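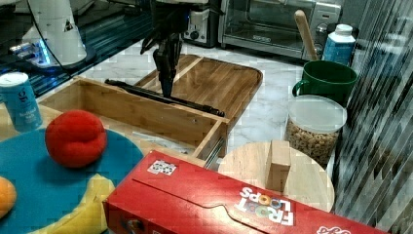 Photo: Brostari Teaching Kitchen

Frequently Asked Questions for New Demonstrators

Most of these reached us by email from people who had signed up for a session and then had second thoughts. The page was last revised on February 12, 2021, and will be revised again in March, when the parking situation changes.

Do I need to know anything about robots?

No. You need to know how a drawer works. If you have opened one before, you are ahead of the arm.

What will I be doing?

You take hold of the hand controller, the arm copies you, and the computer writes down everything both of you do. That record is one demonstration. At the Gough Street site the tasks are all kitchen tasks: open the box, put the chips in, close the box, move the orange, leave the banana alone. The task card tells you which. Please read the whole card before you start, including the back. A fair number of bananas have been moved by people who stopped at the front.

Is it the same as programming it?

You won't type a thing. A person writing rules for opening a drawer has to say where the handle is, and then somebody shifts the drawer an inch and the rules are wrong. You just go and get the handle. Do that enough times, with the drawer in enough places, and the training software (ours is called Stustedo, and we have stopped asking why) can work out the general idea.

How many demonstrations does it take?

More than you'd like. The drawer task stands at 1264. The box task has 131, of which 118 were kept. The others included a phone call, several changes of mind, and one very long pause that the operator described as strategic. 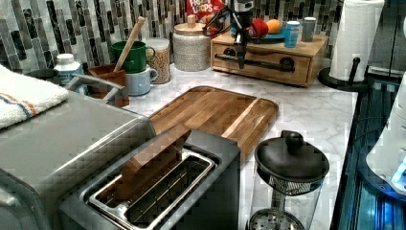 Reaching for a handle is where most beginners lose their nerve. The arm has no feeling in its fingers that you can share, so you are working by eye, and your eye will tell you that you've arrived well before you have. Go slower than seems dignified. Line up with the bar first, then close in, then grip. If you bump it, back off and try again without stopping the recording. We keep recoveries. A robot that has only ever seen perfect reaches has no idea what to do after a bad one, and it will have plenty of bad ones.

Should I go as fast as I can?

Please don't. Smooth beats fast. Sudden swings make poor data and a memorable noise.

Why is there so much stuff on the counter?

Kitchens have stuff in them. We tried teaching on a bare counter at Nerkovthorpe and produced an arm that could do beautiful work provided you owned nothing. Now the toaster stays out, and the mug, and the cereal. We also shuffle things between sessions, so if you come back and your favorite plate has moved, it's not personal.

Is the food real?

Some of it is. The tomato is plush. Please don't test the rest by biting it.

Can I tidy up as I go?

We understand the urge. Resist it. If the card says the cereal box lies on its side, it lies on its side, upside-down lettering and all.
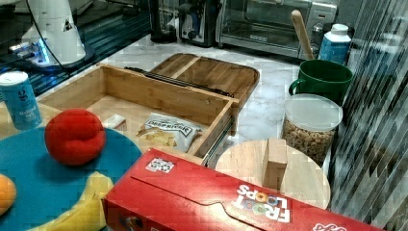 Box task: lid back, chips inside, cereal box lying down in front.

What if I drop something?

Say "drop" out loud, press the gray button, and wait. The operator will mark the attempt and reset the counter. You won't be charged for dented cereal.

Can I put my own hand in to help?

Not while the arm is live. If a bag is stuck, press the gray button first and let the operator sort it out. Hands that appear halfway through a demonstration also teach the robot that hands appear, and it starts to count on them.

Can I guide the arm directly instead of using the controller?

Yes, on the older setup at Nerkovthorpe, where you hold it by the wrist and walk it through the motion. Some people find that easier. It is tougher on the shoulders, and you have to keep your own head out of the camera's view, so taller visitors tend to finish the day shaped like a question mark.

How long is a session?

2 hours, with a break in the middle. Your attention goes before your wrist does, and the recordings show it.

Will I get to see the robot do it alone?

If a trained version is running that day, yes. Keep your expectations modest and your sleeves out of the way. It may do the job exactly as you would, including the little hesitation before the handle that you didn't know you had.

What should I wear?

Short or close-fitting sleeves, closed shoes, no dangling bracelets. Glasses are fine.

How do I change my booking?

Reply to your confirmation email with the new time you want. The booking form on the Brostari site also has a Change button, which sends us a blank message.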